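『スカルトン』国内盤制作・上映事業 中間報告

提出先：ヤクブ映像文化助成 担当者各位
提出者：クロリス 国内配給・パッケージ担当
7月22日

はじめに

4月にお送りした計画書に対する中間報告です。結論を先に書くと、字幕と本編マスターは予定どおり進み、特典映像と音声は遅れ、宣伝については効果があったと言える材料がまだありません。計画書では三つとも同じ調子で「順調に進む見込み」と書きましたが、あの書き方は甘かったと思っています。今回は項目ごとに、終わったもの、終わっていないもの、終わったことになっているが私が納得していないものを分けて書きます。

作品についてはすでにご承知のとおりですので、あらすじは省きます。港町の元取り立て屋が、足を洗ったはずの組織に呼び戻されるという筋立てで、監督はジファ・アティンガ。社内では「犯罪映画はジャケットに拳銃があれば売れる」という意見がいまだに根強いのですが、本作で銃が画面に出てくる時間はごく短く、その手の宣伝をすると買った方が怒るだろうというのが私の見立てです。この点は宣伝の項でもう一度触れます。

本編マスター

海外の権利元から届いた素材を、ジャーデンの編集室で確認しました。権利元の書類には「修復済み」とありますが、何をどこまで直したのかを示す作業記録は付いてきませんでした。問い合わせに対する返事は「監督の承認を得ている」の一行のみです。承認を得ていることと、傷が取れていることは別の話なので、こちらで頭から通して見直しました。

夜の埠頭の場面は黒がよく沈んでいて、不満はありません。気になったのは中盤の酒場の場面で、粒子を消しすぎたらしく、人物の頬がのっぺりして見えます。権利元は「元からこういう画だ」と主張しています。劇場公開時の予告編と並べると質感が明らかに違うので、私は信じていません。ただし差し替え素材を要求すれば発売が延びるのは確実で、延ばしたところで良い素材が出てくる保証もありません。現状のまま進め、解説書に素材の由来を明記することにしました。異論があれば、解説書の校了までにお知らせください。

ディスクは本編と特典の2枚組で確定しました。1枚に収める案も出ましたが、画質に回す容量が減るため退けています。費用の差は助成金の枠内に収まります。
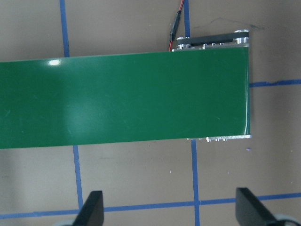 日本語字幕

字幕は今回もっともまともに進んだ工程です。初稿のあと、翻訳者と監修者と私で読み合わせを行い、修正は242か所になりました。多すぎると思われるかもしれません。内訳の多くは句読点と字送りで、意味の取り違えを直したものは少数です。とはいえ、その少数の中に結末の解釈を左右する台詞が含まれていました。主人公が弟に言う一言で、初稿では許しの言葉になっていましたが、原語では脅しとも取れます。監修者は脅し、翻訳者は両義的に残すべきだという立場で、最後は両義的な訳に落ち着きました。

アティンガ監督に直接尋ねたところ、「観客が決めればいい」という返事でした。正直なところ、字幕を作る側にとってはあまり助けにならない答えです。

組織内の隠語の扱いについては、試しに日本のやくざ映画風の言い回しをあてた版も作りました。社内の試写では受けが良かったのですが、笑いが起きてはいけない場面で笑いが起きたので採用していません。受けの良さを根拠に戻そうという声がまた出るかもしれませんので、経緯をここに残しておきます。

聴覚に障害のある方向けの字幕は、助成の条件どおり制作中です。音楽の表記をどの程度細かくするかで止まっています。「不穏な音楽」と何度も出るのはさすがに芸がなく、かといって毎回言い換えると読むほうが疲れます。モニターの方に意見を伺ったうえで決めるつもりです。計画書では7月中に完成と書きましたが、守れません。

特典映像

遅れています。原因は監督インタビューの音声です。先方の事務所で収録されたものが届きましたが、空調の音が終始かぶっていて、語尾が聞き取れません。ジャーデンの音声担当は「処理でかなり救える」と言います。救えた例を聞かせてもらったところ、空調は消え、監督の声も水の中から話しているようになっていました。音声担当は慣れれば気にならないと言うのですが、買う方に慣れてもらう筋合いはありません。

再収録を申し込みましたが、監督は次回作の準備に入っており、返事は保留のままです。代案は次のとおりです。

一つは、聞き取れる部分だけを残して短く編集する案。
もう一つは、インタビューを文字に起こして解説書に載せ、映像は収録しない案。

私は後者を推します。短く編集した版も試作してみましたが、話の前提が落ちて、監督が共演者の悪口を言っているように聞こえます。権利元は映像の収録を契約上の条件だと言っています。契約書を読み返したかぎりでは「提供できる」とあるだけで、収録の義務までは読み取れません。法務の確認を待っています。

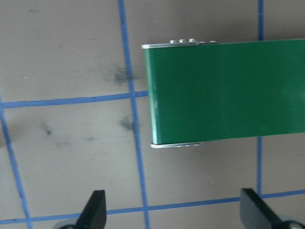
未公開場面については、権利元が「貴重な素材」と強調していたわりに、中身は本編と台詞の言い方が違うだけのテイクが大半でした。映画にとって不要だから切られたという以上の感想が持てません。収録はしますが、外箱に大きく謳うのはやめるよう宣伝担当に伝えてあります。予告編集は問題なく揃いました。

先行上映

助成の対象である先行上映は、発売前に2会場で実施する計画です。会場は仮押さえまで済み、契約は片方だけ終わっています。もう片方の会場は、上映後の講演を付けることを条件にしてきました。講演があると集客が伸びるという説明でしたが、過去の実績を見せてほしいと頼むと、似た企画の来場者数は講演の有無でほとんど変わっていませんでした。登壇者の謝礼と交通費を考えると、私はやらなくてよいと考えます。会場側との話し合いは続けます。

上映素材は国内盤と同じマスターから作ります。大きな画面にかければ、先に書いた酒場の場面の粗はもっと目立つでしょう。上映後のアンケートに画質の設問を入れる予定ですが、こちらから聞き方を誘導しないよう、文面はこれから直します。現在の案は「美しくよみがえった映像はいかがでしたか」で、これでは何も分かりません。

宣伝

宣伝会社から届いた報告書には、予告映像の再生数が好調だとあります。私はこの数字をここに載せません。自動再生で数秒流れただけのものがどれほど含まれるのか、先方が答えられなかったからです。予約数のほうは販売店から届いていますが、予告映像の公開前後で目立った動きはなく、少なくとも現時点では、再生が予約につながったという証拠は見あたりません。つながっていないという証拠もないので、発売後にもう一度確かめます。

ジャケットは4案を比べました。拳銃を大きく置いた案が販売店の評判では首位でしたが、冒頭に書いた理由で私は反対しました。最終的には、夜の埠頭に主人公の後ろ姿を置いた案を採っています。販売店からは「地味で棚で埋もれる」と言われており、その指摘自体は当たっているかもしれません。折衷案として外箱の背の色を明るくしました。これで売れるようになるとは思いませんが、探している方が見つけやすくはなるはずです。

宣伝文句の「裏社会映画の最高到達点」は外しました。誰が言ったのか確かめようとしたところ、出どころは宣伝会社の企画書でした。

予算

支出は計画の範囲内です。字幕の読み合わせが延びたぶん人件費が増え、講演を見送れば謝礼のぶんが浮きます。ただし、インタビューの再収録が決まった場合は浮いたぶんでは足りません。その際は費目の変更を改めて申請します。先にお断りしておくと、再収録のための増額をお願いする考えはありません。増額に見合うものが撮れるという確信がないためです。

なお、権利元からは監督の来日を助成金でまかなえないかという打診がありました。募集要項を読むかぎり対象外と理解し、その場で断っています。解釈が違うようでしたらご指摘ください。

今後の予定と、判断をいただきたい点

聴覚に障害のある方向けの字幕を仕上げ、解説書を校了し、先行上映の契約を終えることが次の報告までの仕事です。発売日は動かしていませんが、インタビューの件が長引けば動きます。権利元は「問題ない」と繰り返しています。これまで権利元が問題ないと言った件のうち、素材の作業記録はいまだに届いていません。

ご判断をお願いしたいのは、インタビューを文字での掲載に切り替えた場合に、申請書の「特典映像の充実」という項目を満たしたとみなしていただけるかどうかです。みなせないということであれば、短縮版を収録するか、その項目を取り下げるかを選ぶことになります。私としては取り下げのほうがましだと考えています。

添付は字幕の修正一覧、支出明細、ジャケット各案の縮小版です。会場との契約書の写しは、もう片方が終わりしだいまとめてお送りします。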